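The arm is the cheap part
Opinion

Every March I am asked to look over equipment requests before they go up for approval, and every March at least one of them has a robot in it. The request is nearly always a single line. There is a model name, a price, a delivery charge and a signature. I have started sending these back, and I would like to explain why, because the people who write them tend to think I am against the robots. I am in favour of the robots. I want them to be used after the first summer.

The trouble with the single line is that it treats a robot like a printer. You buy a printer, you put it on a shelf, and apart from ink the spending is over. A pair of arms needs a table that does not wobble, a frame to bolt them to, cameras, a computer, cables long enough to go where you want them, floor space you can't then use for anything else, and a person whose week has room in it. Very little of that appears in the catalogue. In the last request I went through properly, from our site at Maldonado, the arms came to 61 per cent of what was spent in the first year. The other 39 had to be found from somewhere, and it was found from the travel budget and from a colleague's training money, which caused bad feeling that has lasted longer than the invoices.

I went to see that bench for myself, and I recommend the trip to anyone who signs these forms. On paper it was "manipulation cell, dual". On the table it was a banana and a lemon.

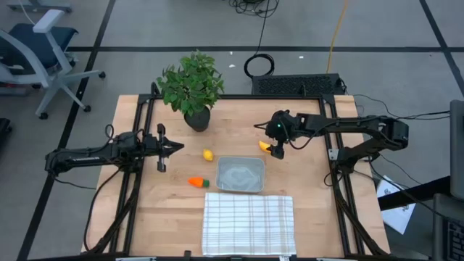
The two-arm bench at Maldonado, with toy banana, lemon and carrot.

I mention the fruit because it is the one part of the whole set-up that cost next to nothing, and it is also the part the work is about. The objects, the tray and the towel were bought in an ordinary shop out of petty cash. They get swapped when the task changes. If the team had written its request from that end -- what do we want picked up, by whom, how often, for how long -- they would have had a far better idea of what to order. They started with the arms and worked backwards, as most people do.

Look at the cabling too. Cables are the item I see left out most often, and I don't mean the price of them. I mean the afternoon spent routing them, the second afternoon when a longer one is needed, and the floor they take up. At our Nestomcombe office we lost 11 working days to a power supply that would not reach a wall socket with the table in the only place it could go. The extension lead was not allowed under the building rules, and a new socket needed three signatures. A tape measure would have saved us the lot, and it would have been in the budget if anyone had written down where the table was going.

Then there is support. We had two quotes for the Nestomcombe bench, one from Tikex and one from Clirnaline. Tikex was 20 per cent lower and offered a one-year parts warranty. Clirnaline included two visits a year and a spare gripper kept on our shelf. The form has a box for price and no box for visits, so Tikex won. I don't blame Tikex, who delivered what they said they would. But when a gripper needed replacing we waited 23 days for it, and for that time we owned an expensive table. Nobody had been asked to put a value on a day's stoppage, so it went down as nothing.

Rocío Manríquez, who runs the Maldonado bench, disagrees with me about some of this and I should be fair to her. Her view is that if you ask a small team to cost everything in advance, they will never order anything, and that you only learn what the floor space is worth once you have lost it. She says she could not have written a sensible full budget before she had used the arms for a month. I think she is right about the month. I would answer that it argues for renting or borrowing first, and for a request in two stages, with a small sum to find out and a larger one held back until the team can say what it found.

So my proposal for next year is a modest one. The form should run to a full page. It should have a line for the table and frame, one for cameras and computing, one for power and cabling with a sketch of the room attached, and one for consumables, even if the answer is a bag of toy vegetables. Spares should be priced from the start. There should be a line for people, in hours a week, with a name beside it, and that person should sign to say they have been told.

I would also add a line for what happens in year three. Warranties end, software stops being updated, and the colleague who understood the wiring takes another job. A sum set aside for that looks like waste to whoever is trimming the total, and it is usually the first to go -- I have cut it myself, twice, and both times I had to ask for the money back later at a worse price.

The new form goes out in draft before the next round. Comments are welcome, particularly from anyone who has had to move a bench after it was bolted together.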